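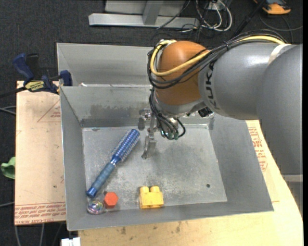 Robot arm and open metal bin

Plistden Legend and Folklore Society
Minutes of the February meeting, held in the upstairs reading room at Plistden Library

The chair opened the meeting at 7:05 p.m. and thanked everyone for coming out on such a raw evening. A particular welcome went to the four new members who joined after the winter story night, and to the two guests from the Dahlgren reading circle, who had a long drive and brought a very good walnut cake.

Apologies were received from the programs secretary and from two members who are down with colds. The meeting sent them its best wishes.

1. Minutes of the last meeting

The January minutes were read and approved with one correction. Under item 5, "the Green Knight's wife" should read "the lady of the castle." The member who raised the point was kind enough to say that it was an easy slip to make. There was then a fairly lengthy conversation about whether the lady is in on the game from the beginning, which the chair allowed to run until 7:20 and then, with regret, brought to a close.

2. Matters arising

The lamp over the large table has been replaced and everyone agreed it is much easier on the eyes. The missing volume of the ballad collection has been found, on the wrong shelf under Gardening, and is back where it belongs. The letter to the Bivov storytelling group went out and a friendly reply has come back; see item 6.

3. Library and catalog

The librarian reported that the work of cataloging the society's own shelves is nearly finished. The list stands at 1,051 titles, counting bound pamphlets one by one but leaving out loose newspaper clippings, which will get a list of their own if anyone can face it. The librarian wished it recorded that the total is higher than anybody expected, and that the back cupboard had a good deal to do with this.

In the course of the work 46 duplicates came to light. Many are retellings of the Robin Hood stories for children, several of them with school prize labels inside the cover. After discussion it was agreed to keep the better copy in each case, to offer the rest to members first, and then to take whatever is left to the school at Dahlgren, whose guests said they would be delighted to have them.

A member asked how the catalog deals with different spellings of the same name, as anyone looking for Guinevere may also need to try Guenevere, Gwenhwyfar and one or two others. The librarian explained that each book is entered under the spelling on its own title page, with a cross-reference from the most familiar form. The member thought this very sensible but asked whether Merlin and Myrddin might be joined up in both directions, and the librarian said that this would be done.

It was also asked whether books on saints' lives belong with legend or with church history. Feeling in the room was divided. For the time being they will stay on the bottom shelf by the window, where people are used to finding them.

4. Money

The balance was reported as healthy. Subscriptions have come in well this year, and those who have not yet paid were gently reminded that the envelope is on the table by the door. A request for $200 toward rebinding the two oldest volumes of the county folklore journal was put to the meeting. One member wondered if the money might be better spent on new books, and there was some sympathy with that, but several others spoke warmly of the journal and of how often they turn to it. The spending was approved on a show of hands.

5. Talk for the evening

The talk was on drowned towns and the bells that are said to ring beneath the water. It was given by one of our longest-standing members and was greatly enjoyed. The speaker began with Cantre'r Gwaelod in Cardigan Bay and the story of the sluice gates left open on a night of feasting, then crossed to Brittany for the city of Ys and the stolen key. From there we were taken through a number of smaller stories of the same kind told about lakes and ponds inland, including our own mill pond, which has a bell of its own if you ask the right people.

The speaker was careful to separate what is found in the older texts from what has been added by later poets and by guidebooks. In the early Welsh poem, for instance, the blame seems to fall on a maiden at a well, and the drunken gatekeeper only comes in with later tellings. This came as news to most of us.

Questions were many. One member asked if the stories might hold a memory of real flooding, and the speaker thought it was possible in places with old tree stumps showing at low tide, but would not be pushed further than that. One of the guests told us that her grandmother used to warn children away from a flooded quarry with a story about a church in it – although there had certainly never been a church there. The speaker asked if she would write it down for the society's collection and she has promised to do so.

The chair gave the vote of thanks and the applause was hearty.

6. Spring exchange with Bivov

The Bivov group has invited us to share an afternoon of stories in the spring. They suggest that each side bring three tellers and that the theme be "Giants and Those Who Outwit Them." The theme was very well liked. It was agreed to accept, to propose an early afternoon start so that people can get home in daylight, and to offer to bring the sandwiches. Members who would like to tell a story should speak to the chair before the next meeting. Stories should be kept to ten minutes, and the chair looked at nobody in particular while saying so.

7. Newsletter

The spring number of Lemeo is in hand. The editor has a good piece on hares in folk belief, the second part of the series on holy wells, and a review, but is still short of something light for the back page. Riddles would be welcome, as would short family sayings. Please send them in by the end of the month, and please write on one side of the paper if writing by hand.

8. Any other business

A member asked if the kettle could be put on before the talk instead of after. This was agreed at once.

A set of reading glasses in a green case was left behind in January and is at the front desk.

9. Next meeting

The next meeting will be in the same room at 7 p.m. The subject will be sleeping kings under hills, and members are invited to bring along any local version they know, however small.

The meeting closed at 9:10 p.m. and was followed by tea and the walnut cake.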